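Sorting a drawer full of salvaged switches and relays, where do I start?

Posted in Workshop & Garage

dorham_dee

Hi all! So I inherited (well, was handed, in a car park, in the rain) a big drawer of electrical bits from my uncle, who spent most of his working life wiring control panels. Push buttons, relays, little lamp holders, terminal blocks, things with legs, things without legs. I've been through the top layer and stopped when I got to 835 pieces, and there's another layer under that.

I would like to keep what's useful and get rid of the rest, but I don't know how people sort this stuff. By size? By voltage? By what it does? A lot of it has printing so small I need my phone to read it. I build model railway layouts and I'd love some of the lit buttons for a control panel, so I don't want to toss anything good. Also, my kitchen table is the only big flat surface in the house and I'd like it back by Thursday.

Any advice welcome, and be gentle, I can solder but that's about my limit!

Aurel Costache

I did exactly this a couple of years back when the Radebe repair shop closed and I came home with two crates of it. My advice is to sort by what the thing does first and leave the numbers for later. If you try to read every label as you go you'll still be at it at Christmas.

I used baking trays. One for anything you press or turn, one for relays and anything else boxy with contacts on the end, one for lamps, and one for "no idea". The no idea tray will be the fullest for the first evening and that's fine, mine was heaped. Once you've handled a few dozen you start recognizing the shapes.

After that I went tray by tray and pulled out a couple of pieces at a time onto a plain white dinner plate under the kitchen light. The plate is great for this! Small parts don't roll off onto the floor, you can turn it around to catch the light on the printing, and if a little spring or a lens drops off it stays where you can see it. I wrote down what I could read, put the part in a zip bag with a slip of paper, and moved on. Don't use the plate for food after that, obviously. Mine lives in the garage now.

For your layout, look for pushbuttons with a colored rim or cap, and check whether they stay down when you press them or spring back. You'll want to know that before you drill any holes in a panel. And check the lamp voltage if there's a lamp. I put a 24 volt one on a 12 volt supply and spent a whole evening thinking my wiring was bad.

With the relays, the coil voltage is the thing to look for. If it's a mains coil I'd pass it on to somebody who does that kind of work and keep the low voltage ones for yourself.

For storage I bought a Belent drawer cabinet with 34 drawers and filled it in a weekend. I'd get a bigger one if I did it again. Label the drawers in pencil because you will change your mind.

panelbeater_joe

just sell the lot as a mixed box. somebody will want it

tellum_tilly

Please don't sell it as a mixed box before you've looked through it, some of those older buttons are lovely and they cost real money new.

I agree with nearly everything Aurel said, but I'd add a multimeter to the kitchen table. Set it to continuity, put the probes on two terminals and press the button. If it beeps only while pressed, that's normally open, and if it stops beeping when pressed, it's normally closed. Some have both kinds in one body, so try all the pairs. I mark mine NO or NC on a bit of masking tape right there and then.

Oh, and if the contacts look dull, don't go at them with sandpaper. I use contact cleaner and work the button a bunch of times.

For the stuff you don't keep, ask at a makerspace or a model railway club before you take it to recycling. Ours took a shoebox of mine and I got a very nice set of points in return :)
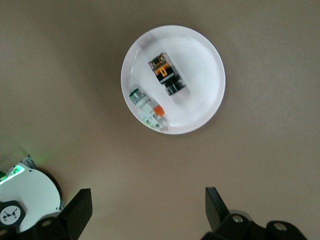 The shoebox had mostly buttons in it, plus a few relays I'd already tested, and I'd taped the coil voltage on each one so they could go straight into the club's parts drawers.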